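Stirnska Shared Workshop - Arm Build Group
Minutes of the meeting of April 5, 2025

Chair and notes: Anikó Szénási
Apologies: none received

1. Minutes of last meeting
Accepted with one correction. The spare servo went to the Govora bench, not back in the drawer. It has been found and labeled.

2. Power supply
The Sumavik supply shuts off when the shoulder and elbow start moving together. Tested at the lower speed setting and it held. Agreed to keep the lower setting for now and price a bigger supply before August. Anikó to bring two quotes to the next meeting.

3. Wrist wiring
The cable to the wrist still rubs on the upper link when the arm folds in. Spiral wrap has helped but the bend is too tight. A longer cable with a loop at the elbow was suggested - agreed to try it, since the connectors are on hand. The arm is to stay switched off at the wall while this is done.

4. Gripper fingers
Second set printed and fitted. The screws on the first set kept working loose, so thread lock goes on this time. There was some talk of gluing thin rubber to the tips. Left open until there are more results with bare tips.

5. Recording
Nel is the name for the control laptop from now on, as people were mixing it up with the old one. 79 runs are saved on it so far. The target stays at 2000. Several early runs have no notes with them and will be kept in a separate folder until someone has gone through them. Anyone recording should write down the start and end time and the speed setting, even for a short session.

6. Money
Balance stands at 2787 after the filament order. Spending of 14 on thread lock and cable ties approved.

7. Table task
Work continues with the red caps and the yellow plastic on the white table.
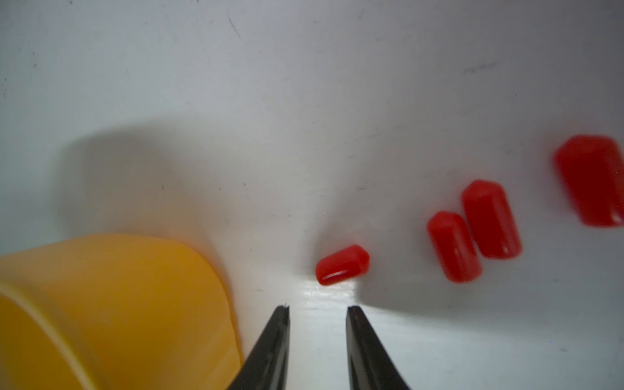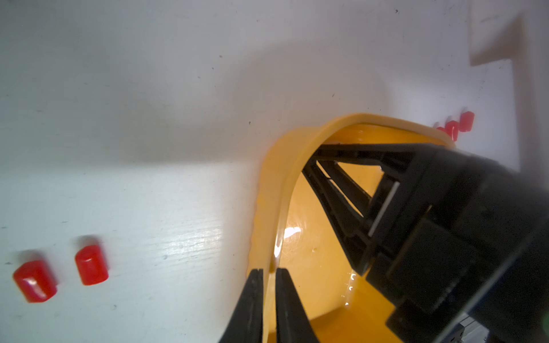 Speed is not a concern at this stage. It was asked whether the next round should use a second color of cap. Decided against it until the wrist cable is done, as changing two things at once would make the runs hard to compare. The start position should be marked on the table with tape. Govora bench has a roll of the narrow kind.

8. Other business
The bench clamp on the left side is stripped and needs replacing. The big table is booked by the bike repair group in the evenings, so the arm has to be parked and covered before they come in.
A request to run the arm with no one in the room was turned down. One person stays within reach of the stop switch at all times.

Actions
Anikó - supply quotes, new clamp
Govora bench - longer wrist cable, tape marks
All - session notes on Nel

Next meeting at the usual time, in the back room if the heater is fixed.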